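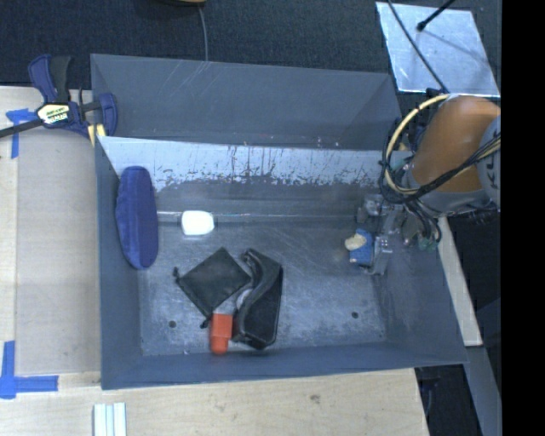
Figure 7.1 A picking cell with a robot arm over a slope-sided bin. A clamp grips the edge of the bin and the table.

Chapter 7
Working Rules for the Small Picking Cell

After reading this chapter you should be able to:
Explain the difference between a standard, a site rule and a work instruction
Fix and mark a workspace so that it can be checked by eye
Write a start-of-shift check that a new operator can follow
Decide what belongs in a cell log

7.1 Why small cells need written rules

Chapters 5 and 6 dealt with large fenced installations, where most safety decisions are made by the people who design the line. A bench cell is different. It may be put together in an afternoon by the same people who will run it, and its layout may change every week. The robot is smaller, but it can still pinch a hand, pull a cable loose or push a bin off a table.

The training cell at the Gotbridge plant is used in this chapter as the running case. Its task is simple to state. The arm picks mixed objects out of one bin and places them in another, and then the bins are swapped. Over one season the cell logged 3,526 picks. Of these, 2,801 were completed without an operator stepping in. The rest needed a person to go near the arm, and those are the moments the rules in this chapter are written for.

7.2 Three levels of rule

A standard is written outside the company. It sets out what must be achieved, such as a risk assessment, a working emergency stop and a safe way to enter the work area. It usually leaves the exact method to the user.

A site rule is written by the company and applies to every cell in the building. At Gotbridge, one site rule says that no one reaches into a bin while the arm has power to its motors.

A work instruction applies to one cell and one task. It names the bin, the tape marks, the clamp positions and the order of steps. When the cell changes, the work instruction has to change the same day. Site rules change less often, and a work instruction can never be used to loosen one.

7.3 Fixing and marking the workspace

A robot that has been taught a position will go back to that position whether or not the bin is still there. For this reason the bin must be held in place, and any movement must be easy to notice. Look again at Figure 7.1. A bar clamp holds at the upper left, and blue painter's tape makes L-shaped marks on the tabletop. Tape is cheap and can be replaced in a minute, but it lifts at the corners and should be part of the daily check.

Cables need the same care. Note the black and yellow cables looped around the arm in the figure. A cable needs enough slack for the full reach of the wrist, and no loop should be able to catch on the bin wall or a clamp handle. Run the arm through its widest path at low speed before approving any new cable route – and do it again after every tool change.

7.4 The start-of-shift check

The first work instruction at Gotbridge had 19 steps. Operators skipped some of them, mostly the ones that repeated each other. The Prununov revision of the instruction groups the steps by where the operator is standing:

At the controller: test the emergency stop, confirm the speed limit, load the correct program.
At the table: press on each clamp, compare the bin with its marks, clear loose items from the arm's path.
At the arm: with motor power off, check the gripper fingers, brackets and cable ties.

Any item that fails is written down before it is fixed. The cell is then run at reduced speed for the first 100 picks of the week, normally on Monday.

7.5 What to write in the log

Record each stop, the time, what the arm was holding and what the operator did. "Cleared fault" is a poor entry. "Stopped at 10:40, soft pad stuck between fingers, power off, removed by hand, restarted from home position" can be used later. Section 7.6 compares two log sheets, one from Fiadzo and one from Banell, and asks you to rewrite the weaker entries.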